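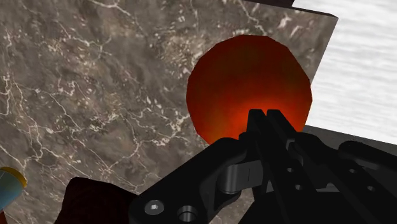 A polished slab in grey and brown with white veins, and a red-orange sphere.

The Stone That Came Back to the Kitchen

By Mahfuz Biswas

When my parents built their house in Fladton, my mother wanted marble in the kitchen and my father said no. He had seen what lemon juice did to the counter of his aunt. They took tiles, and for thirty years my mother cleaned the lines between the tiles with an old toothbrush.

Now the marble is coming back, and many buyers know very well that it will not stay perfect. At the Uddin stone yard, outside the town, I walked in June between rows of slabs standing on their edges. The yard keeps 3,000 pieces in stock. The cheapest slab I asked for cost $3,672, with cutting but without delivery.

Marble begins as limestone. Deep in the ground, heat and pressure make it into new crystals, and other minerals leave their color in it. Two slabs from the same block can look like sisters, but slabs from opposite ends of a quarry may look like strangers. For this reason the yard asks customers to choose their own slab and sign their name on the back with chalk.

The weak point is acid. Vinegar, wine and tomato take away the shine and leave a dull mark, and a sealer does not prevent this. It only slows down the stains from oil and coffee. The cutters at Uddin advise a matte finish for people who cook every day, as the marks are harder to see on it.

I also visited a bakery in Fondum where the same counter has been in use for 11 years. It has 4 deep rings near the sink and one chipped corner, and the dough is still rolled on it every morning at five. I sent my mother a picture. She asked me how much they wanted for it.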